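Okay, a long thread tonight, because a few of you asked how the folding data is coming along and I keep answering in bits and pieces. Get yourself a cup of tea, I do go on!

So, the goal for Hokedano is 1,000 good examples of handling clothes in regular bedrooms. Every one of them is a person holding a gripper by hand and doing the job at a human pace. The model learns from the hand, the camera rides along, and no robot has to be carried up anybody's stairs (my back is very grateful for that part).

I started in December thinking the folding would be the hard bit. Folding is fine! What eats the evening is starting positions. If you lay the sweater out nicely every time, the model learns that sweaters come laid out nicely, and then it meets a real bed and falls to pieces. So now I toss it, walk to the other side, and take whatever I get.

My rule of thumb these days is 4 takes per toss, then a fresh toss. I used to do 7 and by the last few I was bored and sloppy, and you could see it in the wrist motion when I played them back. Bored hands make bad teachers.

Knits are their own little world, by the way. A cotton shirt has edges you can go find. A knit just sort of slumps, and a sleeve will wander off in any direction it pleases. Delon, our labeling tool, wants me to click on "the cuff" in every clip, and some nights I sit there squinting at it like it's a crossword.

I also keep the takes where I miss the grab and have to go back for it. Our first batch from the Kawaguchi apartment was all clean successes, and the policy we trained on it had no idea what to do after a miss. It would close on nothing and carry on folding the air, bless it.

Tonight is satin under knit, which I've been putting off for ages because the bottom layer likes to come along for the ride. Sleeve first, then the body, and a new toss at 5 if I'm still awake. Wish me luck, friends!

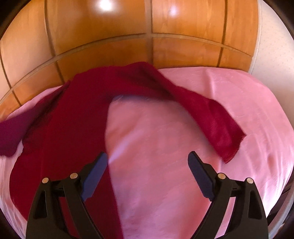 Sevon: Please keep the ones where the sheet comes up with the sleeve, too. We threw ours out early on and ended up collecting them all over again, and if you tag the moment you let go of the wrong layer, it saves a lot of scrubbing through clips later.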